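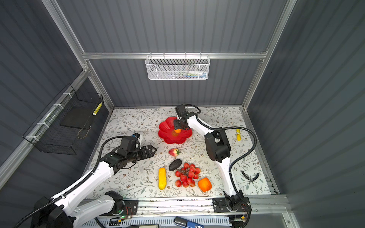
Leif Thorlacius wanted to know why we bothered recording so many runs of the same job, and whether fewer, tidier ones would teach the system just as well. We had the same doubt in July, and section 4 deals with it.

Gathering the examples

The task was to put fruit into the red bowl. One of us drove the arms by hand while the cameras and joint positions were recorded. By the end of term we had 1,553 runs. We threw out 293 of them, mostly for dropped items or a camera that stopped early. The rest went to the Lillham machine for training.

Items were moved between runs so the system would not learn fixed positions. We changed drivers every 11 runs, as tired drivers got jerky near the bowl.

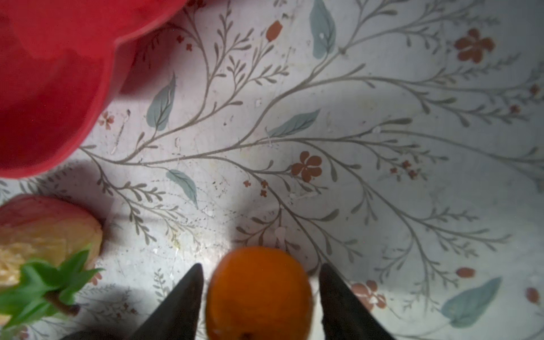

Figure 2. Wrist view, fingers either side of the orange.

Round fruit took the most practice. Runs with a second try at the grip were kept and marked as such.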